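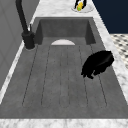
茜草染羊毛，为什么这一批偏砖红，上一批偏橙？

主要是水。上一批用的是接雨桶里的软水，这一批用自来水，钙多，颜色就往红里走。媒染和升温也有影响，后面分开记。

2021年6月11日，Clultirside染坊，茜草第二轮

记录人：Villads Ladefoged
在场：Saskia Wihongi、Rostam Asadi（下午）

今天的目的：用同一批根、同一批毛线，只换水，看色相差多少。上一轮换的东西太多，水换了，根的磨法也换了，媒染液还是旧的补料，结果没法解释。Vibeke看完上一轮的色卡，在背面写了一句“一次只动一样”，所以今天老实照做。

材料
毛线是Nørgaard农场的双股纺线，批号3701，未漂白，底色略黄。干重合计1092克，称的时候线已经在室内晾了一夜。绞与绞之间粗细不太匀，有几绞明显捻得松，我把松的那几绞平分到两组里，免得集中在一边。
茜草根是Avora寄来的干根，一月份开的袋，之后一直扎口放在架子下层。闻着还是那股甜的土味，没有霉点。细根多，粗根少，断面颜色橙里带红。
明矾用Flultia的食品级，没有加塔塔粉。上一轮加了，Saskia怀疑橙色有一部分是它带出来的，这次先拿掉。
酒石、铁水、醋都没有上桌。

洗毛
昨晚泡的，中性洗剂，水温以手能放进去为准。农场说已经洗过，但第一遍水还是浑的，有油花，第二遍好很多。没有揉，只是往下按，让水自己进去。漂洗的水和洗的水尽量一个温度，上一次Rostam图快直接换冷水，有一绞毡化了，现在还挂在门后当反面教材。
洗完不拧干，装网袋甩一下，潮着进媒染锅。

媒染
明矾先用热水在小罐里化开，化到看不见颗粒再倒进大锅。锅里先有水，再倒矾液，最后放线。慢慢升温，保持在冒小气泡但不翻滚的程度，中间翻两次，翻的时候把线从锅底托上来，不要搅。
熄火以后让线留在锅里过夜。这一步我以前常省，直接捞出来就染，颜色会浅，而且一绞里面深浅不匀。过夜的差别肉眼能看出来，尤其是绞线扎绳底下那一段。
扎绳：全部改成松松的八字结，用棉线。上一轮扎得太紧，扎口留了白印子，做扎染可以，做色卡就废了。
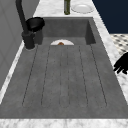 茜草根要不要先用冷水泡一遍倒掉？

看想要什么颜色。冷水先洗出来的主要是黄和棕的成分，倒掉之后红会更干净；想要暖一点、旧一点的砖色，就留着一起下锅。倒出来的那一道黄水也别浪费，可以另外染一小绞。

今天两组都先泡了一遍，黄水合并留在白桶里，盖上盖子，标签写了“茜草头道水”。Saskia想拿它套一层靛蓝看看能不能得绿，归她的记录，我这里不写。

备根
干根剪成小段，再用磨豆机打成粗粉。打得太细容易糊底，也会粘在毛上，洗很久还掉渣。打得太粗则浪费。我的标准是像粗磨咖啡，里面还能看到短纤维。磨豆机一次不要放满，打几下停一停，机身烫了就歇着。
戴口罩。上次没戴，鼻子里红了一晚上。
粉装进旧丝袜，扎口，先放冷水里泡，捏几下，倒掉，再进染锅。Rostam主张直接散放，认为颜色出得更足，他说得对，但散放之后洗线的工夫也多。折中的办法是袋子做大一号，让粉在里面能动。

染浴
甲锅：自来水，没有处理。
乙锅：雨水，滤过一遍细布。
两锅同样的不锈钢锅，同样的水位，线在锅口画过的地方为准。根粉对半分，称过。
火都开到最小。关键是别让温度冲上去，茜草过热会转棕，一旦转过去就拉不回来。温度计夹在锅边，探头离锅底有一段距离，不然读数偏高。甲锅的灶头比乙锅的旺，所以中间换过一次位置。换位置的时候有点手忙脚乱，甲锅洒了一点出来，量不大，没有补水。
线进锅之后前半段颜色走得很快，先是杏色，然后是三文鱼那种粉橙。甲锅先转红。乙锅在橙色停了很久，Rostam下午进门看了一眼，以为乙锅是新开的。
翻线的间隔没有掐表，按抄一页旧记录的工夫算。以后要改，请下次的人带个定时器过来。

冷却
两锅都熄火，线留在锅里放到室温。乙锅的线在冷却的时候又深了一点，这个我没有料到，上一轮因为着急出锅没有看到这一段。

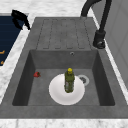 阅读时间：7分钟

漂洗和晾干
先抖粉，后下水。线在半干的时候抖，粉掉得比湿的时候多，比全干的时候少飞尘。院子里抖，不要在纺车旁边抖，Maritza Salazar的白线上次中过招，她到现在看到我拿茜草还会把筐子挪开。
漂洗用和染浴同样的水：甲组用自来水，乙组用雨水。这是Vibeke提的，她认为最后一道水也会改色，如果乙组最后拿硬水冲，前面的区分就白做了。有道理，照做。雨水不够多，乙组漂得比甲组少一遍，所以乙组摸上去还有一点涩。这一条要记住，后面做摩擦测试时乙组如果掉色多，先想到漂洗，别急着怪染料。
洗剂只在倒数第二道加一点点，中性的。碱性稍重的洗剂会让茜草往紫红走，想要那个颜色可以专门做一组，今天不要。
晾在北边廊下，不见直射光。绞线每隔一阵转个方向，免得水全积在下端，干了之后下端深一截。

半干时的颜色
甲组：砖红，偏暖，比上一轮的自来水样稍微干净。松捻的那几绞吃色深，边缘绒毛上的颜色尤其足。
乙组：橙，带一点珊瑚色，均匀。没有预想的那么黄，应该和先倒掉头道水有关。
两组放在一起，差别一眼能看出来。放在不同的房间看，就没有那么大把握，我先后拿给Saskia和Rostam看，Saskia两次都分对了，Rostam有一次把乙组里深的那绞认成甲组。
湿的颜色不作数，等全干了再剪样贴卡。

一点讨论
水的影响比我原先以为的大。以前听人讲茜草“要硬水”，我一直当作老说法，记在心里但没有验证。现在同根同线同锅，差出一个色相来，可以当真了。
但也不能全归给钙。雨水桶接的是瓦顶下来的水，里面可能有别的东西，酸度也会不同。桶底有一层落叶泥，我舀的时候尽量取上面的，仍然有一点茶色。严格来做应该用蒸馏水加白垩，配出一软一硬两种，只差这一项。蒸馏水贵，可以用小样来做，一小段线，玻璃罐，隔水加热。
Rostam提醒说小罐和大锅的结果常常对不上，小罐升温快，线也挤。那就罐子之间互相比，不和大锅比。
另外，根的年份没有控制。Avora的袋子上没有写采收年，只有包装批次。已经写信去问，还没有回信。年份老的根颜色深是常识，如果下一袋换了年份，今天的色卡就只能作参考。

剩余的染液
两锅都没有用尽，颜色还很浓。甲锅已经放进一绞没有媒染的线，看看裸毛能挂多少。乙锅留给第二道，明天下线，预计出浅橙。第二道的水和第一道相同，蒸发掉的用同种水补，补多少在锅边的纸条上写清楚。
根粉袋捞出来挤干，摊在筛子上晾着，不要扔。Saskia以前收集过废根，攒够一锅再煮，得过一种很安静的粉色，我觉得比头道还好看，但从来没有做出过第二次一样的。
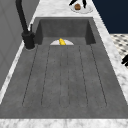

待办

换水这一项还要重复一轮，同样的分组，甲乙灶位从一开始就对调。
配白垩水小样，白垩先研细，悬浮均匀了再下线，免得沉底。
全干后每组剪两段，一段贴卡，一段夹在窗边的遮光夹里做日晒，遮一半露一半。卡片背面写批号、水、有没有倒头道水，字写大一点。
毛线批号3701剩下的不要拿去织样，留给茜草用。
磨豆机刷干净，刀片底下还有红粉。它以后只磨染料，盖子上已经贴了胶带，请不要拿去磨胡椒。
雨水桶清底泥，装一层细网。
问Maritza借那本带色样的旧册子，我记得里面有一页硬水茜草，想和甲组对一下。她说册子在她姐姐那里，要等。
明矾还剩半罐，够下一轮，不够下下一轮，订货时一起写上。

补记，傍晚
裸毛那一绞已经捞出来看过，浅浅的肉桂色，挂得不牢，冲一下水就发红。继续泡着，明早再看。
廊下风大，乙组有一绞掉在地砖上，沾了灰，已经单独拿去漂了一下，用的是雨水。剪样时跳过这一绞，标签上我打了叉。
Vibeke Hafþórsson打电话来问结果，我说甲红乙橙，她问红到什么程度，我说像旧屋顶的瓦。她要求附实物，线干了剪一段寄给她。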